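Flaren Lap Times: GT and Endurance Test Session Records

Data card and readme, July 2022

Hello, and welcome to the Flaren lap time collection. If you follow GT racing, you probably know how hard it is to find test day times once the test day is over. Race results get kept forever, but the winter and preseason sessions tend to live on a timing screen for an afternoon and then vanish. I started saving them for my own enjoyment, then for a few friends on a message board, and after a while the folder got big enough that it seemed selfish to keep it to myself. So it's all in one place now, tidied up as well as I could manage, and you are very welcome to use it.

What's in the collection

The records cover 19 test sessions at club and international level, with over 3000 timed laps between them. Each lap is one row in a plain comma-separated file. There is one file per session, plus a file called sessions.csv that ties them all together and a short file called notes.txt where I've written down anything odd that I noticed while typing things in.

The columns in each session file are:

session_id: matches the entry in sessions.csv
car_no: the number as shown on the timing screen, kept as text so that 07 and 7 stay different cars
class: GT3, GT4, Cup or Open
lap: lap number within the session, counting out laps
lap_time: minutes, seconds and thousandths
s1, s2, s3: sector times in seconds, blank when the circuit didn't publish them
pit: Y when the lap began or ended in the pit lane
track: D for dry, W for wet, M for a track that was changing
flag: G, Y or R for green, yellow or red

I left driver names out on purpose. In testing, two or three people often share a car in the same hour, and the screens are very slow to catch up with who is sitting in it. I'd sooner give you a car number that is right than a name that is a guess.

Where the times come from

Most of the laps were copied from the public timing pages while the session was running. The rest were typed in from printed sheets handed out in the paddock, which I've collected over the years and kept in a set of ring binders that has now outgrown its shelf. Sessions that came from paper are marked P in the source column of sessions.csv, and the ones taken from a screen are marked S. Please do look at that column before you start comparing thousandths, as the paper sheets sometimes round to hundredths and I have simply put a zero on the end.

The two circuits you'll meet most often are Sarnard and Lodhi. Sarnard is the longer one, with a big climb after the second corner and a back straight where the GT3 cars stretch their legs. Lodhi is short, bumpy and great fun to watch at, and the lap times there bunch up so closely that a tenth can be worth several places. Lodhi was resurfaced between the older sessions and the newer ones, so I've given the new surface its own circuit code, LOD2. It's tempting to put the two together for a bigger sample, but the newer laps are a good deal quicker for reasons that have nothing to do with the cars.

Getting started

1. Download the whole folder and keep the file names as they are. The session_id values are built from them.
2. Open sessions.csv first and pick the sessions you care about. The circuit, source and length columns are the most useful for this.
3. Load the session files and read lap_time as text, then convert it to seconds yourself. Spreadsheet programs love to turn it into a time of day, and it's a real nuisance to undo.
4. Drop the rows where pit is Y, unless you're studying stints. In and out laps will drag any average a long way from the truth.
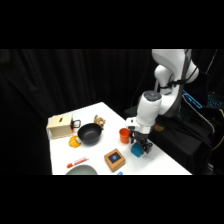

5. Decide what you want to do about yellow flags. I usually leave those laps in for counting distance and take them out for anything to do with pace.
6. Read notes.txt for the sessions you've chosen. It's chatty, I'm afraid, but there are things in there that don't fit in a column.

Cleaning and checks

Every screen session was checked against the fastest lap list published at the end of the day, where one existed. In 12 of the sessions everything matched. In the others there were small differences, nearly always a best lap that had been taken away later for going past the edge of the track. I kept those laps and put an X in front of the lap number, so a quick filter will get rid of them if you want the official picture.

Laps shorter than any possible time for the circuit were removed. These come from cars that crossed the timing line in the pit lane twice, and they look very impressive until you think about them.

Known problems

The March session at Sarnard has a gap in the middle of the afternoon. The timing page stopped updating for 17 minutes and the laps from that stretch were never published anywhere that I could find. Lap numbers carry on correctly after the gap, so you can tell how many are missing for each car.

Weather codes are my own judgment, taken from what I could see or what people at the circuit told me. A session marked D may well have had a damp corner first thing in the morning.

There's no fuel or tire information at all. Teams don't share it, and testing times without it should be taken with plenty of salt. A car at the top of the list may have been running light for a single lap, and one halfway down may have been quietly doing a full race distance.

Using and sharing

You're free to use the files for anything that isn't for sale, including school projects, fan sites and settling arguments. If you publish a chart or a table, please mention the Flaren collection by name and say which sessions you used. I can't take donations by card (people have kindly asked, and someone offered to send something by Amex), but there really is no cost to cover, and a few old timing sheets would make me much happier.

Corrections and additions

If you find a mistake, open an issue with the session_id, the car number and the lap, and tell me where you found the correct time. A readable scan of a sheet is perfect. New sessions are welcome too, as long as they have individual laps and aren't only a list of bests. I go through everything in batches, so please be patient with me during the racing season, when I'm usually standing beside a fence somewhere with a flask of coffee.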